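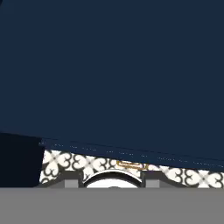
Home Fire Safety Visits: Progress Through March

Prepared by Timothée Marchal for the Clarside Community Fund

We have had a great stretch! Crews and outreach staff have now visited 544 homes in the Clarside district, and residents keep calling to ask when we'll reach their block. Your grant paid for the alarms, the ladder rental and 4 part-time installers, and all of them are still with us.

Alarms

We put in 220 new smoke alarms, most of them in upstairs hallways and bedrooms. The older row houses on Starkero Street needed the most work. Several had a single alarm in the basement and none near where people sleep, so we went back there twice.

Escape planning

Raphaël Bouvier ran the evening sessions at the Kazlauskienė Library, starting at 6:30 p.m. Families drew their own floor plans and marked two ways out of each room. The kids loved it (one boy drew the cat's route too), and 50 households took a finished plan home.

What slowed us down

The second alarm shipment from Drerkik came late, and we had to move a week of appointments. We also need more printed material in Spanish and Vietnamese. The translations are done, and the print order is waiting on a final price.

Next

Installers start on the apartment buildings south of the rail line. Two landlords have already signed on, and we're talking with a third. We'd love for you to ride along on a visit!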